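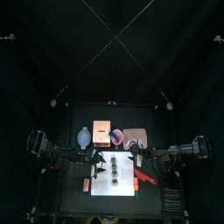

Marlene Rezende asked at the February check-in whether the evening reading classes in Stellville were reaching the people they were set up for, or mostly people who would have found a class anyway. We said we would answer that in this report, so it comes first.

Most of the adults who joined this winter had not been in any class since they left school. We know this from the sign-up form, which now asks the question directly. The old form only asked for "highest level completed," and many people left it blank. A smaller group came over from the English course at the Gustach center when that course filled up. They read well enough in their first language and move faster, and we have put them together at one table where the room allows it.

Enrollment and attendance

There are 128 adults enrolled across the two sites, Gustach and the Bednarek Street library. Attendance at Gustach has held up well. Bednarek Street dropped in the coldest weeks, when the last bus left before class was over. We moved the start time there from 7:00 to 6:15 and attendance came back most of the way. A few people who work until six now come in late, and the tutors keep the first fifteen minutes for review so those learners do not miss new material.

We are still losing people between the second and third week. Tutors now phone anyone who misses a class. The usual answers are shift changes and child care. We have no budget line for child care and are not asking for one in this report, but it will be in the renewal request.

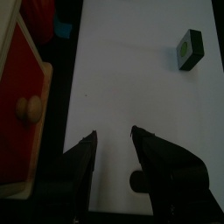
Réka Fodor wrote back after the last report that the workbook was too childish for grown learners, and that she would rather see people reading things they have to deal with at home. Several learners had told us the same. We have stopped using the second half of the workbook. In its place the tutors use leases, school notices, pay stubs and the instructions that come with medicine. Names and account numbers are blacked out before anything is copied.

This has meant more preparation. Ewurabena Alhassan put together 10 lesson folders, each with one main document, a word list and a short writing task. The pay stub folder has been used the most. The lease folder is too long for one evening and will be split in two. The folder on voting forms is waiting for a check by the county office, and we will not hand it out until we hear from them.

Tutors

Two tutors left at the new year, one for a full-time job and one because of illness. Sławomir Stępień has taken over the Tuesday-group materials list and one of the Bednarek Street groups - we are still short one tutor there. Groups at that site are larger than we agreed in the grant letter. Aniela Marciniak is covering the beginners until the post is filled. Training for new tutors is now spread over two evenings, with a visit to a working class in between.

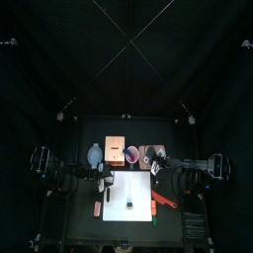
Will the unspent book money be returned at the end of the grant year? We would like to keep it and spend it on the lending shelf, if you agree. The amount left in that line is $1,919. It was set aside for workbooks we no longer need. The lending shelf at Gustach has short novels, a driver's manual and a few cookbooks, and the driver's manual is always out. Bednarek Street does not need a shelf of its own, as learners there can get a library card on their first night.

Other spending is close to plan. Copying costs are over because of the folders, and travel is under. The room fee at Gustach went up in January and we covered the difference from the travel line, as we told you at the time.

Reading checks

The mid-year reading checks are done at Gustach. At Bednarek Street they are still going on. We use the Cindia check, the same one as last year, so the results can be compared. Beginners are doing better on single words than on short passages, and tutors have added ten minutes of reading aloud in pairs. Some learners do not want to read aloud in front of others and we do not press them - they read with the tutor during the break.

Full results for both sites will come with the next report, along with the attendance sheets. We need your answer on the book money before we place the spring order.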